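Clendotora Opens Play Kitchen Lending Shelf in Baxter

BAXTER, November 3, 2018 – Clendotora, the family-run housewares shop on the square in Baxter, is delighted to announce that its new play kitchen lending shelf is open to families, preschools and anybody else who has a young cook at home and not quite enough room for another box of toys.

The shelf grew out of a weekend swap held at the store in June, when neighbors brought in so many pots, bowls and pretend vegetables that the back counter disappeared under them (we were thrilled, and a little overwhelmed!). Since then the shop has sorted, washed and boxed everything into sets that can be borrowed for six weeks at a time, free of charge, with a library card or a school letter.

Each set mixes toy food with full-size cookware, which our youngest customers seem to like a good deal better than the tiny tin kind. There are eight sets to begin with, and five more will be ready before the holidays. Flodosent, the kitchen supply company, has kindly given $4,000 toward bowls, pans and storage boxes.

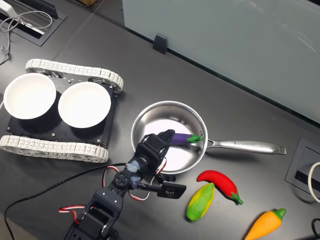 A toy eggplant in a stainless steel frying pan, with two round white bowls alongside.

Families may reserve a set at the Clendotora front counter during regular store hours. Donations of clean play food and gently used pans are always welcome, and may be left at the store or at the Clatico reading room next door.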